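手把手，教一双机械手做家务：Vurmont 示教图集

2022-02-24　　文／Vurmont 项目组

打印本页　|　用电子邮件发送

先说一句，做这个图集的人都是真心喜欢这件事的，所以下面的文字会比一般的图集啰嗦不少，请多包涵。

Vurmont 是我们给这个家务示教项目起的名字，工作地点在 Saltusham，去年五月开的头。要做的事情讲起来很短：人把一件家务做一遍，把手的动作录下来，再让机器人照着学。做起来可就长了！截至写这篇的时候，我们手里有 2077 段整理好的示教，分在 56 项任务下面，从拧瓶盖、叠毛巾、往杯架上挂杯子，到把碗从水槽挪到沥水架。其中 943 段是遥操作录的，其余的都是手持录的。

两种录法有各自的拥护者，茶水间里为此争过很多回。写这篇的人属于手持派，不过会尽量公道。

先讲遥操作

我们的遥操作台叫 Sethi。人坐在台子前面，两只手各握一个操纵柄，另一头的机械臂跟着动。第一次坐上去的人几乎都会笑出来，那种感觉很奇妙：你的手往左挪一点，两米外一条比你胳膊还粗的机械臂也往左挪一点，像水里的倒影慢了半拍。

Sethi 最大的好处是所录即所得。录下来的关节角度就是这台机械臂自己走过的，够不着的地方录的时候就够不着，会撞的地方录的时候就撞了。训练的时候省心，不用再去换算人手和机械臂之间的差别。倒水、拉抽屉、推滑门这几项，用 Sethi 录出来的数据一直很好用。

麻烦在于累，而且慢。人在操纵台前感觉不到夹爪有多用力，全靠眼睛看。捏一块海绵还好，捏一颗鸡蛋就得屏住呼吸。我们有一段时间专门拿煮熟的鸡蛋练手，练完的人手心都是汗（鸡蛋大部分进了午饭）。深度也难判断，从屏幕上看夹爪已经到了杯把旁边，一合，空的，再往前送一点，再合，还是空的。新手录一段挂杯子，光是对准就能对上好一会儿。

后来我们给操作台加了第二路画面，从侧面看，情况好多了。又有人提议把夹爪快要合上时的速度调慢，这一改特别管用，大家都说早该这么做。现在坐到 Sethi 前面的人，练一个下午就能录出能用的东西，这在刚开始的时候是不敢想的。

再讲手持

手持夹爪叫 Sokeo，是我们自己攒的，前后改了好几版。原理特别朴素：既然最后干活的是夹爪，那就让人直接拿着夹爪干活。一手一个，扣动手柄，两根指头就合上；松开，就张开。人在屋子里走来走去，该弯腰弯腰，该踮脚踮脚，机器人本体根本不用到场。

我太喜欢这个了。拿起来五分钟就会，力道直接传到手上，盘子滑不滑、盖子紧不紧，手马上就知道。一个动作做得别扭，放下重来就是，没有什么开机、回零、解除急停那一套。最忙的那几天，几个人轮着录，屋里全是夹爪开合的咔嗒声，听久了居然挺好听的。

定位靠的是夹爪上的标记块，白色的小方块，几个面都印着黑白图案。相机看见图案，就能算出夹爪在哪里、朝哪边。做了几个面，手腕转过去的时候总还有别的面露在外头。最早一版只贴了一面，手一翻就丢，录叠毛巾的时候丢得尤其厉害，因为叠毛巾整个就是在翻手腕。换成方块以后，那一批任务才算真正录得下去。

标记块也有脾气。怕反光，怕脏，怕挡。手指头不小心搭在图案上，那一段基本就废了；袖子太长垂下来盖住一角，也会让轨迹抖一下。所以录之前有人会把袖子撸到胳膊肘以上，或者干脆穿短袖来。

还有一点要替 Sethi 派说句公道话：人拿着 Sokeo 的时候，胳膊能拐的弯，机械臂未必拐得了。有些动作录得漂亮极了，回放到机械臂上却走到一半卡住，肘部没地方去。我们现在的做法是录完先在仿真里过一遍，过不去的标出来，看看能不能换个站位再录。换站位这件事比想象中有意思，往旁边挪半步，往往整条轨迹就顺了。

一段好的示教是什么样的

这是来参观的人问得最多的问题，也是我们自己讨论得最多的问题。说几条经验，顺序随意。

动作要连贯，但别赶。人做家务太熟练了，拿盘子的时候眼睛都不看，手一抄就走。这种动作录下来，夹爪接触盘子的那一瞬间只有很少几帧，模型学不到东西。我们会请示范的人在接触之前稍微缓一下，大概就是把盘子递给小朋友的那种速度。

犹豫可以留着。刚开始我们只要最干净的录像，稍有停顿就删。后来发现夹偏了再调整回来的那些段落非常宝贵，机器人自己干活的时候也会夹偏，它得见过怎么往回找。现在遇到这种段落，整理数据的人会单独打个标签，开心得像捡到钱。

物品每次要换位置。往左一点，往右一点，转个角度。做久了会偷懒，不知不觉又摆回老地方，人真是习惯的动物！为了治这个毛病，我们试过掷骰子决定摆在哪里，掷到的数字对应桌上的一个区域，后来大家倒盼着轮到自己掷。

双手要分工。两个夹爪同时动的任务最难录，也最好看。一只手扶，一只手拧；一只手撑开袋口，一只手往里放。头几次录的人常常忘了另一只手，让它悬在半空，既不扶东西也不让路。多录几次，另一只手自己就会找事做了，能看着这个变化在一个下午里发生，是这份工作里我最爱的部分之一。

为什么单独说微波炉

56 项任务里，微波炉不算最难的，却是我们讲得最多的一项。它把好几种麻烦凑在了一起：门是绕着轴转的，夹爪得跟着走弧线；炉腔是个四面有壁的盒子，手伸进去就没多少腾挪的余地；盘子又平又滑，只有边沿好夹；上面还放着吃的，歪了就要洒。

我们把整个流程拆成 17 个小步，从走到桌前，到关门后手离开。拆得这么细，一开始有人觉得小题大做，真录起来才知道每一步都有讲究。比如夹盘子边沿，夹浅了会滑，夹深了指头会碰到食物；再比如进出炉口的时候，手腕要放平，标记块还不能磕在炉口的上沿。标记块比夹爪本身高出一截，这个尺寸差人是没有直觉的，前几次几乎人人都磕过。磕的那一下声音很脆，全屋都会回头。

关于食物也说两句。空盘子录起来当然轻松，可是空盘子和装了东西的盘子，人端起来的姿势完全两样，哪怕只是放一小份，手上也会自然地小心起来。这份小心正是我们想让机器人学到的，所以宁可多擦几次桌子。

炉门那一步，Sethi 派和手持派难得意见一致：手持录得又快又自然。人拉门的时候，身体会微微往后让，手顺着门划出一个弧，完全不用想。用遥操作拉同一扇门，半径稍微估错一点，门和机械臂就较上劲了，听着让人心疼。
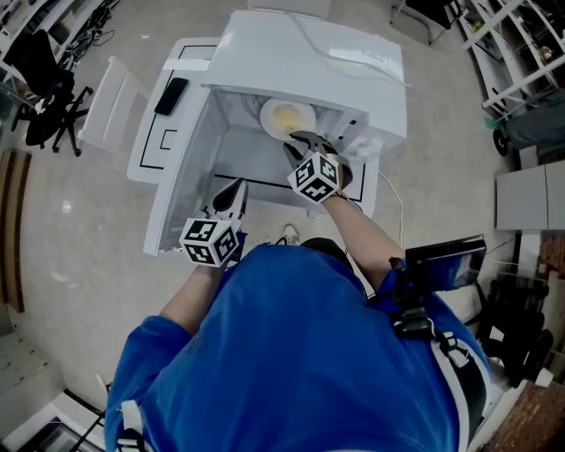 Saltusham，5月　微波炉任务，手持录制。右手的夹爪在炉腔里，两根弯弯的黑色指头夹住白色圆盘的边沿，盘子中间是一份浅黄色的食物；左手拿着另一个夹爪，停在炉子靠近身体的一角旁边。两只夹爪上都装着标记块，图案清清楚楚。

这个角度我百看不厌。从正上方看下去，炉门朝左敞开，手臂往前一探，盘子、夹爪、炉口之间还剩多少余地，一眼就有数。平时站在旁边看录制，最关键的地方总被肩膀和炉顶挡着，只能听声音猜。

桌上用黑色胶带贴了几个方框，门旁边还有一个小的。桌子和胶带我们舍不得换，哪天搬家大概要连着桌面一起搬。

顺便夸一夸夹边沿这个办法。最早大家的想法是从盘底托，像服务员那样，结果指头根本塞不到盘子下面去。后来改成从边上夹，盘子一重就往前栽，又愁了好几天。再后来有人把夹爪往下压了一点角度，让弯指贴着盘沿走，稳了。就这么一个小角度！当天下午大家轮流端盘子玩，谁也不肯把夹爪让给别人。

现在端得最稳的几段，我们会放给新来的同伴看，边看边停，看手腕什么时候放平，看左手在等什么。接着就请他们自己拿起 Sokeo 试，通常第三四次就有模有样。比起读操作手册，大家都更愿意这么学，跟机器人倒也差不多。

回放的时候

录完之后还有一道工序，就是把轨迹放到机械臂上走一遍。这一步我建议每个来参观的人都看看。你刚刚才看见一个人做过的动作，过一会儿由一条机械臂做出来，连中间那一下小小的迟疑都在。认识示范者的人甚至能看出是谁录的：有人放盘子之前习惯往下沉一沉，有人松开夹爪之后总要多等一拍。

回放不等于学会，这一点得讲清楚。换个盘子，换个位置，照搬的轨迹就不灵了，要靠许多段示教合在一起训练，机器人才能自己应付没见过的摆法。微波炉这一项目前还在训练，开门比较有把握，端盘子时好时坏，好的时候整屋人鼓掌，坏的时候有人默默去拿抹布。我们对它很有信心，也做好了再擦很多次桌子的准备。

接下来想录什么

单子很长。洗碗机的下层篮架排在前面，要弯腰，还要把碗斜着插进格子里，光想想就手痒。拉拉链也有很多人投票，布料软塌塌的，正好考验双手配合。还有人坚持要录剥橘子，吵了好一阵，暂时没有定下来，主要是夹爪的指头太宽，抠不进橘皮。如果哪位读者有这方面的好主意，真的请写信来。

Sethi 那边也在做新的尝试，想在操纵柄上加一点振动，夹到东西的时候轻轻抖一下，让坐在台前的人心里有底。试过一版，抖得像手机来电，正在往轻里调。等这个弄好了，我这个手持派说不定也要动摇。

另外，常有人问能不能来亲手试试。可以的！手持夹爪随时能试，不需要任何基础，遥操作台要提前约，毕竟只有一套，排队的人又多。来的时候最好穿短袖，或者袖口能卷起来的衣服，鞋子随意，站得舒服就行。不想动手，只在旁边看也很好，看别人对着一个盘子较劲，时间过得飞快。

图集会继续添，新的任务录好一项就放一项。

打印本页　|　用电子邮件发送

联系我们：Vurmont 项目组，Saltusham　|　© 2022 Vurmont　保留所有权利　|　返回顶部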